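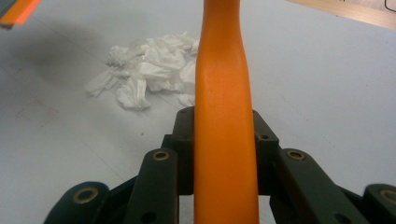 Every few months somebody asks me if a machine can do the chores yet. I run the back half of a small housewares repair and resale shop, so I get asked about the house and about the shop. I'll put my answer in one place and link to it next time.

Short version: some chores, some of the time, if a person sets things up first and checks them after. Long version follows. It's long.

Start with what already works. Dishwashers work. Washing machines work. Robot vacuums work on a floor that has been picked up. All of these have the same setup, where a person does the handling and the machine does the repeating.

Handling is the part people want gone. Picking the sock up off the floor. Getting the plate from the table to the rack. Wiping out the thing that has something stuck in it. Putting stuff where it goes.

Take used tissue. It's about the lightest thing in a house and you throw it away without looking. For a two-finger gripper it's a pain. It has no fixed shape, it crushes when you close on it, and half of it stays behind when you lift.

White tissue on a white table is worse. Your eye sorts that out from the folds and the shadows. A vision system has to learn to, and if the light in the room changes it may have to learn again.

Glossy things are the other trouble. Glazed ceramic throws highlights all over the place, and the highlights move when the camera moves. Older depth cameras used to report holes in the middle of a bowl. The newer ones are better. I wouldn't call it solved.

We have a Tendenbridge arm on trial in the shop. It came in February. I didn't ask for it, the owner did, but I've ended up being the one who works beside it, so these are my notes and not hers.

Its job is sorting incoming housewares: pick up an item from the intake table, hold it up for a photo, put it in a bin. Ladles, spatulas, cups, small bowls, whatever comes out of the boxes.

On a good day it does 41 items an hour. I do 200 if nobody talks to me. I want to be fair here, it doesn't take lunch and I do. It also stops when it isn't sure, and then it waits for me, and I'm at lunch.

Its stops are mostly the same few cases. Something inside something else. Two things touching. Packing paper. A handle that gets wider or narrower along its length, so the fingers slide when they close.

That last one surprised me. You'd think a handle is the easy part. Look in your own utensil drawer though. Hardly any of them are straight. They flare, they pinch in at the neck, they curve. People made them for a hand, and a hand wraps.

Rubber pads help. Pads also wear. We've changed ours twice and the second set is already going at the edges. It's a cheap part and takes a few minutes to swap. Somebody has to notice it needs swapping, and so far that's me.

Paper inside a bowl is my favorite test now. A person takes the paper out, tosses it, keeps the bowl. Two hands, no thinking. With one arm you have to decide which to grab first, and if you grab the bowl the paper goes along for the ride to the photo station.

Ours has photographed a lot of bowls of paper.

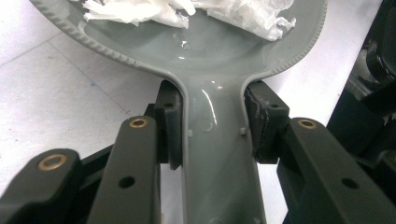 Can a robot clear a table after dinner yet?
Under supervision, some can clear part of one. Hard cups and plates that sit apart from each other are within reach, while napkins, leftovers and stacked dishes still cause most of the failures.

That was from a customer, and I gave the answer pretty much as you see it. She wanted to know whether to wait before redoing her kitchen. I told her to redo the kitchen.

Now the house. I don't own a home robot beyond the vacuum. I've seen two demos up close, one from Prevel and one from Chacko, both at the same trade show. I'm going by what was on the stand that day and nothing since.

The Prevel one folded towels. It folded them well. A stack of 30 took it the better part of the afternoon, all the same size and all handed over flat by a guy in a polo shirt. I asked about a fitted sheet and he laughed, politely.

The Chacko one loaded a dishwasher rack. It handled plates and mugs fine. It put a ladle in upside down, took it out, and put it in upside down again. Then they reset it. I don't hold that against them. I've seen my brother-in-law do the same.

What I noticed at both stands was the table. Clean, even light, nothing on it except the work. My kitchen table has mail on it, and a charger, and a pen without a cap.

Yeison Rivadeneyra services our arm for Tendenbridge and I put this question to him straight. When does it do my kitchen? He said the arm isn't the slow part anymore. The slow part is enough examples of real mess, from real rooms, with the odd objects in them.

He thinks a lot of that has to come from people doing ordinary handling over and over while it's recorded. Pick up the spoon, put down the spoon. Different spoon. Different table. Different lighting. It sounds dull and he says it is.

I asked him how many examples is enough. He said if he knew that he'd be in a different job.

On cost. I can't tell you what a home unit costs because neither company at the show would give me a price. For the shop the owner pays a monthly fee that covers service. It hasn't replaced anybody. It has moved my hours from sorting to checking, and checking is easier on the back.

It has also made us tidier, which I'll count in its favor. We lay items out with gaps between them now. We keep the intake table clear. Some of the gain comes from that and would be there with no robot at all. I said this to the owner. She said she knew.

On breakage. In our first 21 working days with it we lost four items: three cups and a gravy boat. In a normal stretch like that I'd break one or two myself. None of the four was worth much. It grips harder than it needs to when it can't tell what it has.

Tendenbridge turned the grip force down after that. Breakage dropped and dropping went up. Then they turned it back up some. It's in a decent place now for ceramic. For thin plastic I still do it by hand.

Somebody asked about cleaning. Can it wipe a spill. Ours can't, it isn't set up for it. I've watched videos of ones that can wipe a counter. I'd want to see what it does about the corner by the faucet, and who rinses the cloth.

Somebody else asked about Platon, since they've been advertising near here. I haven't used one or seen one run. If you have, reply with what it did on a normal day. I don't need the video, I've seen the video.

My advice for a shop owner: if your items are hard, dry, similar in size and don't nest, try one on a monthly deal and plan on a person nearby. If you get mixed boxes with paper in everything, like us, expect to do prep. Count the prep as labor when you do the math.

My advice for a household: buy the dishwasher. Buy the vacuum if your floors are mostly clear and you don't mind cutting hair out of the brush. Hold off on anything with an arm unless you like tinkering.

If someone in the house can't bend or grip well, that's a different question and I'd look harder at it. Slow and supervised might be plenty good if the other choice is waiting for somebody to come by. I don't know that market and would like to hear from people who do.

Do I think it gets there? Sure. Ours is better than it was when it came in. It used to stop on every clear glass and now it stops on some of them. I don't have a year for you and I'd be careful with anyone who does.

One more since it came up in replies: no, I'm not worried about my job. I spent this morning peeling old price stickers off saucers with my thumbnail. When it can do that I'll write another one of these.

Trial runs to the end of the year. Posting this September 21, 2025 so I can come back and see how much of it I got wrong.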